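Home > Postage and Parcels > Packing help

Reusing an old box with a torn top, will it survive the post?

Posted October 2019 by Ferhat Kozan

I send small parcels of snacks and dry bits to my sister in Moltcombe every few weeks. The Ziltow counter in town now charges for new cartons, so I've started saving old ones. The one I've got at the moment is sound at the bottom but the top edge is ragged where I pulled the lid away. Contents will be light packets, total weight 921 g. The limit for the cheap rate is 1,000 g, so I haven't got much to spare for padding. Can I still use it, and how should I lay the packets in? 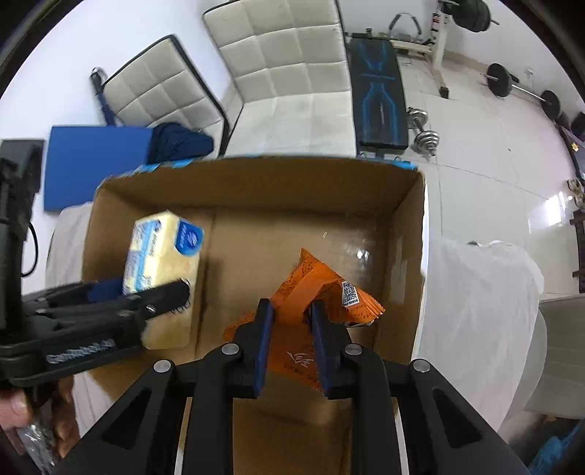
The box matters more than what goes in it, up to a point. Press the bottom and the corners with your thumb. If they give, put it in the recycling. Old tape is the other thing to look at. Bits of blue tape like those on the far rim want peeling off or sticking down flat before you start, as new tape won't hold well over a loose end. Crumpled film packets like the orange one can go in first, lying flat, with the stiffer rectangular ones up against a side. Don't fold the pointed ends under, the seams can split. Cover any old codes or labels on the outside of the box too. I had a parcel go back to the old address in February and it took 194 days to sort out.

For a missing lid, cut a piece of card a bit bigger than the opening, score it so the edges fold down over the sides, and tape all the way round. That added 40-odd grams on mine so check yours on the scales.

Şengül Gökçe
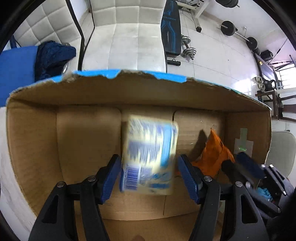 Pale yellow packet and orange packet in a box with a torn upper edge.

With an edge as rough as that I would trim it. Use a ruler and a sharp knife and take the whole rim down to the level of the lowest tear. You lose some height, but light packets don't need much. A straight edge takes tape far better than frayed board does. If the flaps in the bottom don't lie flat, run a strip of tape over the gap between them from the inside and another from the outside.

Don't bother with shop padding. Newspaper is fine. Weigh it all again once it's taped up.

Tasex

just buy a box. they're cheap enough

Tian

Comments (3)

Ferhat Kozan: Thanks all. I've trimmed it and made a lid out of a cereal packet, two layers. Comes to 990 on the kitchen scales, which I don't fully trust.

Şengül Gökçe: Cereal card is a bit thin for a lid. I'd put a piece of proper corrugated over the top if you can find one that keeps you under.

moltcombe305: Counter staff here refused one of mine because the old barcode was showing on the side. Black marker wasn't enough, they wanted it papered over.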